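Transposed part for clarinet in A?

Yurani Flores
Our wind quintet is playing the Morais suite, the 1941 one, and the library set only has a clarinet in B flat part. The second movement sits in five sharps for me and I'd like to play it on my A clarinet. Has anyone seen a printed A part, or do I write one out?

Chin-lung Kwok
I don't think one was printed. Write it out a half step higher than the B flat part, so your five sharps become C major. Check bar 182 - the low E turns into an F there.

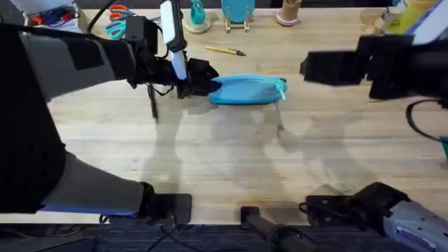
It took me two evenings by hand. Copy the rehearsal letters too.

Ilídio Vilela
just play it on the B flat, I did

Benvinda Nogueira
Chin-lung is right about the half step. If you switch back for the finale, pencil the change in both parts. There are only eight bars of rest.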